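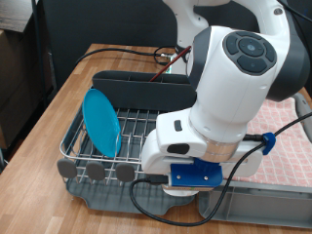 Robot arm over a dish rack with a turquoise plate standing in it.

Prado (grasp planner)

Prado is the piece of software that decides where a robot arm should put its fingers. I've kept this entry going on the Hudby wiki since February, so expect a few opinions along the way!

Prado takes a depth image, looks for edges a gripper could close on, and hands a short list of poses to Gimo, the motion planner. Gimo throws out anything the arm can't reach without hitting something, and the best one left gets run. The two talk over a plain message queue, and you can swap either out (I've done it, it's a dull afternoon but it works).

History

Shufen Lü wrote the first version at Erngate as a single script of 564 lines. It only knew about boxes. Plates came later and were a real pain – a plate standing in a wire rack is mostly a thin rim, and the prongs next to it look a lot like more rim. Her fix was to fit a flat disk to the points first and only then go hunting for edges.

How it works

For each object Prado samples 1,000 candidate grasps and scores them on 2 things: how squarely the fingers meet the surface, and how much room there is for the hand on the way in. The top six go to Gimo. You can raise that number in the config file, but planning gets slow pretty quickly and I've never seen it help much.

Known problems

Shiny wire still gives patchy depth, and glossy plastic isn't a lot better. Loose cables aren't in the collision model at all, so please leave the clearance setting alone unless you've talked to me first.

See also: Gimo, Depth filtering, Hand calibration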